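Search this guide Go

Setting up your Valik sit-stand desk
Sep 2, 2023 | By Selamawit Tefera

Step 3. Clear the top
I take everything off mine first (yes, even the mug!) and give it a wipe with a barely damp cloth.

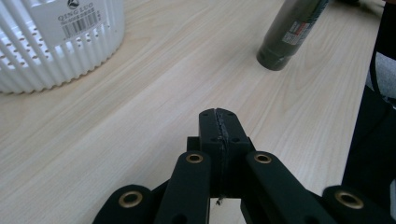 Step 4. Check the top
Run your palm along the grain and feel for rough spots. I found one on mine and a light rub with fine paper fixed it. 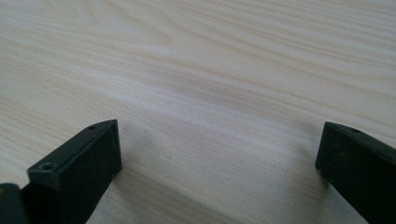
Pale wood-grain top, matte finish.

Caution: no citrus cleaner, it'll dull the colour.

Step 5. Put your gear back
Heavy stuff goes near the middle, then feed your cords down through the grommet and leave plenty of slack for standing height.

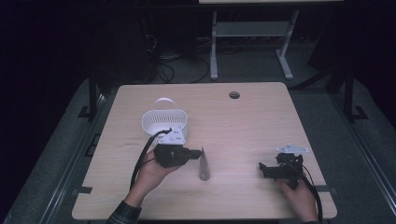 Step 6. Save your heights
Hold M for 10 seconds till it beeps.

Related
Drakesov monitor arm set-up
Error code E26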